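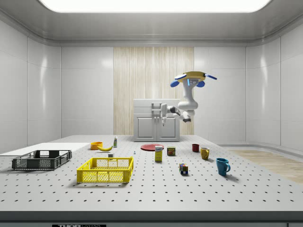

2 min read

I went back to the Ernlow on Tuesday to see the altarpiece again, the little one with the two saints and the very tired-looking donkey, and I stayed so long on the bench that my tea went cold in the café downstairs (I'd paid for it and everything!). It has been on my mind since May, when I finally finished the Hester book on panel painters and their workshops, all 41 chapters of it.

What I love is how plainly you can see that more than one hand was at work. The faces are soft and careful, and then you get down to the feet and someone has clearly been in a hurry – the left-hand saint has toes like a row of broad beans.

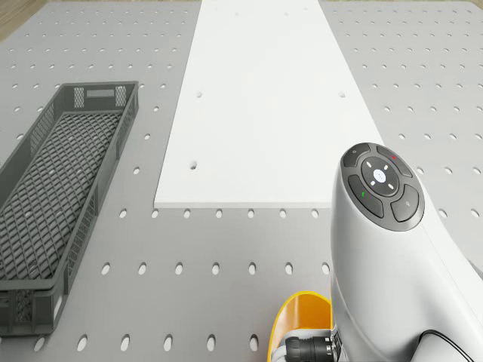 The gold, though, is lovely all the way across, with tiny punched stars along the hem that I'd missed completely on my first visit. The label says very little about any of this, only the date and the church it came from, so do read up a bit before you go. I'm hoping to get back before they close the room at 4 one afternoon and sketch that donkey properly.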